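Parnundale Shared Workshop
Minutes of the Robot Practice Meeting
Tuesday, June 8, 2021, main room and by video link

In the chair: Jomar Macapagal
Minutes: Reynaldo Lumbao
Also present: members from the Bolix and Ollilport benches, two apprentices, and the night shift lead by video until the link dropped during item 4.

1. Minutes of the last meeting

Agreed as written, apart from one spelling. The action on new floor tape is done, and it looks very smart! The action on the spare stop button is carried forward as the part has still not come.

2. Page one of the house rules

Jomar read out the new first page. The old one ran to most of a side before it reached anything a person could do, and the new one fits on a card. It was very well received. The main points as agreed:

Whoever starts the arm stays with the arm until it is stopped. Going to the kettle counts as leaving.

Before the first run of the day, press the stop button and check that the arm stops. Write the time and your initials in the bench book.

New motions are run at slow speed first, all the way through, with one hand on the stop.

The Ollilport bench asked whether "new" covers a motion that has only had one point shifted. After some lively talk it was agreed that it does. Reynaldo to add the words "or changed" to the card.

The apprentices asked for the card to be printed larger. Agreed at once.

3. Cables and fixings near the arm

This was the longest item and a really good one. Bolix have been tidying their cable runs and are keen to see the same habits on every bench. They took the meeting through how they go about it: lay the cable with the arm parked, fix it in clamps screwed to the table, then move the arm slowly to the far points of its job and look at the cable at each one. Only then is the job run at normal speed.

There was a good deal of back and forth about slack. Ollilport like a cable pulled fairly flat between fixings. Bolix prefer a bit of a curve, as a tight cable puts its load on the plug. The meeting came down on the side of a gentle curve, so long as it stays out of the arm's path at every point checked.

Tape as a fixing: fine for a morning's trial, to be gone by the end of the day. Loose screws and washers: off the table before any run, with a magnet pot on each bench to put them in. One of the apprentices has offered to label the pots.

It was also agreed that coloured bands on cables should mean the same thing across the whole workshop, if we are to use them at all. At present each bench has its own idea. Hung, our shared bench list, has a notes column that would do nicely for this. Jomar to draft a colour key and bring it to the next meeting.

4. Near misses

Three reports since last time, all written up the same day, and the chair gave warm thanks for that. In two of them a gripper touched a fixing during a slow run and was stopped by hand. Nothing was damaged. In the third, a job was started with the wrong tool chosen in the program, and the person on the stop button caught it before the first pick.

The meeting felt strongly that these are the rules working as they should, and that people ought to feel good about sending them in. The report form will be cut to one side. Reynaldo to drop the box headed "person at fault", which everyone disliked.

The bench book is now at entry 133. Jomar would like the old entries typed up in June so that repeats are easier to spot. The night shift lead had begun to offer help when the link went. Reynaldo to ring and accept before there is a change of heart.

5. Questions from the benches

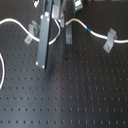 Who may move a cable clamp once a job has been passed for normal speed?
Anyone trained on that bench may move one, but the job then goes back to slow speed and the far points are checked again before it returns to normal running. The change goes in the bench book with initials.

Bolix asked whether this holds for a clamp that is only being tightened. Agreed that tightening in the same place needs no new check, though a note in the book would be welcome.

Ollilport asked about visitors. Agreed that visitors stand behind the floor tape while an arm is powered, and that the person running the arm is not the one giving the talk. Two people for every demonstration, then. This will make the open evening rota a little fuller, and several hands went up straight away, which was lovely to see.

6. Any other business

The slow-run walk-through that Bolix gave their apprentices was so useful that the other bench would like one too - Jomar to find a free afternoon.

The hex keys are still going missing from the Ollilport drawer. Please look in your pockets.

7. Actions

Reynaldo: add "or changed" to the card and print it larger; shorten the near miss form; ring the night shift lead.
Jomar: draft the colour key; arrange the walk-through; chase the spare stop button.
All benches: magnet pots out and in use by the next meeting.

Next meeting in the main room, date to go round by email.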